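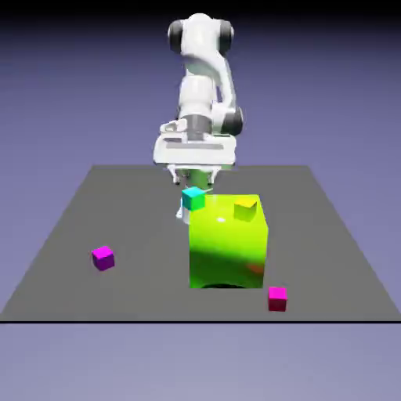 Call for Participants: Simulated Manipulation Project, Spring Session

The Olluvano Student Robotics Program at Lilamthorpe College invites applications from enrolled students for its spring project in simulated robot manipulation. The session begins in April and runs for 10 weeks. Applications must be received by 11/12/22.

Participants will work in teams of 4. Each team will write and test a control program for a simulated robotic arm with a two-finger gripper. The tasks involve picking up and placing small colored cubes on a table that also holds a much larger block. Some cubes start on the table surface and others on top of the block, and the program must plan its approach to each without striking the block.

All work is carried out in simulation. Teams will have access to the program's computers in the Bhatia Building, Room 3227, during posted hours. Participants may also use their own computers if these meet the requirements listed in the application packet.

Eligibility

Applicants must be in good academic standing and must have completed one course in programming. Experience with robotics is welcome but is not required. Students from all departments may apply. Students who took part in an earlier session may apply again, but first-time applicants will be given priority.

Expectations

Participants are expected to attend one team meeting each week, keep a shared record of test runs, and submit a written report at the end of the session. Each team will also present its program at the closing review. Absences should be reported to the program office in advance.

Support

Each participant who completes the session will receive a stipend of $500, provided through the Priltevau Fund for Student Projects. Academic credit is not offered.

How to Apply

Submit the application form, an unofficial transcript, and a statement of interest of no more than one page to the program office in the Bhatia Building. Applicants may name one person with whom they would like to be placed. Incomplete applications will not be reviewed.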